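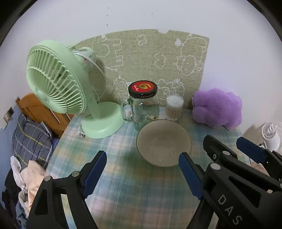

March, notebook, visitors' afternoon. Colette Barbier came from Lirnar with her group at two o'clock, and I was responsible for the demonstration of the hand-held gripper. I write down what I said and what they asked, so that next time it is easier for Yuxi and me. I began with the fingers, because visitors always look there first. The blue pads have ridges across them, and I let each person press one before I talked about data. Then I put the task in words: close on the rim of the bowl, lift, put down again on the plaid cloth. Colette asked why not the jar with the handle. I said that clear things come later in the programme, when people have some feeling for the grip.

Numbers I gave them: the set for this task has 1293 recordings at present, and we want 500 more before summer. One recording lasts about 60 seconds. A man from Hisarico wanted to know how many we throw away. I did not have the figure with me and promised to send it. (To do!)

Each visitor who wished could try. Most of them closed the fingers too early, when the rim was not yet between the pads. Yuxi Shi showed them to come down more slowly and to look at the pads, not at their own hand. After this it went better. One lady squeezed very hard the whole time and said her wrist was tired. We should tell people at the start that a light squeeze is enough.

Questions I answered badly:
- If the left hand gives other data than the right hand. I said "a little", but I have never compared it.
- If the same recordings can be used for the Kahraman arm. Yuxi says yes after conversion. I must read her note again.
- What happens with soft objects. I pointed at the purple plush and talked too long.

For next time: keep the groups smaller, the people at the back could not see the pads. Print the sheet with the steps in bigger letters. Charge both batteries in the morning, the second one was low when we changed.

Colette will write to us about a return visit to Lirnar. Yuxi has the list of addresses.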